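Bringing a Tired Wooden Tabletop Back to Life

I love a butcher-block style table, and I love it even more after a good oiling! Ours gets everything: bread dough, homework, bike parts, the occasional spilled curry. Every March I give it a proper going-over, and it takes less work than you'd think.

Start by clearing it off and wiping it down with warm water and a drop of dish soap. Don't flood it. Wring the cloth out hard, wipe with the grain, then dry it right away with an old towel and leave it overnight.

For sticky spots, try a paste of baking soda and water. Rub gently, wait four minutes, wipe. Lemon and coarse salt are great on onion smells (and your hands will thank you too).
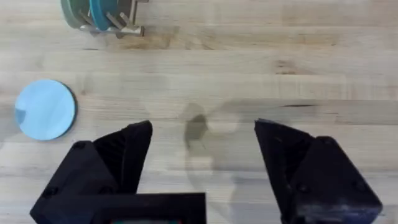 Pale planks with honey-colored streaks, and one thin dark line in the grain.

Next comes sanding, my favorite part. Use 120 grit if the surface feels rough, then 220 to finish, always along the boards and never across. Vacuum up the dust and go over it once with a barely damp rag.

Now the oil! Food-grade mineral oil is cheap and easy to find. Warm the bottle in a bowl of hot water so it spreads better, pour a little puddle in the middle and push it outward with a lint-free cloth. Let it soak in for 60 minutes, buff off whatever is left, and do it again the next day. Thirsty wood may want a third coat.

Kusum Uniyal wrote in to ask about small cracks. If a fingernail doesn't catch, leave it alone and just oil it well. If it does catch, work in some soft beeswax with a plastic card, scrape it level and buff.

Oil again whenever water stops beading up. Mine goes some 14 weeks between coats, less in winter with the heat on.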